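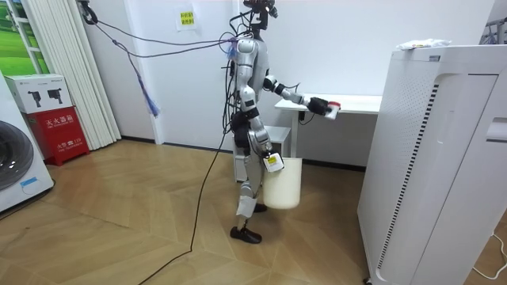

Béla Dudás asked whether a person has to stay in the room the whole time the humanoid is powered. Yes. One trained operator stays within reach of the stop button until the motors are off. Watching from the next room through a door doesn't count.

Do the cables need checking every time?
Yes, before each power-up. Look at the overhead lines first, then follow the one on the floor to its end. Walk the floor cable yourself — don't go by where it lay yesterday.

How close can I stand?
Stay out of arm's reach plus one full step. With something in either hand, add a second step.

What may it carry?
Light, dry, unbreakable things. A bucket is fine if it's empty. No liquids, no glass, nothing with a blade. The limit is 3 kilograms per hand at Virág and 5 at Farberg, where the arms are newer.

Can furniture and appliances stay where they are?
Mostly. Home tasks need a room with home things in it. Keep a clear path to the door and to the fire extinguisher cabinet, and don't park anything in front of either one. Power cords go along the wall where they will reach.

It dropped something. Can I pick it up?
Press pause, wait for both arms to stop, then pick it up. If it rolled under the robot, use the full stop.

Who do I tell about a near miss?
Trudy Quinlan, extension 2653, the same day. Use form 932 and write what you saw, even if nothing was damaged.

When were these rules last changed?
23 December 2024. The next review is in February.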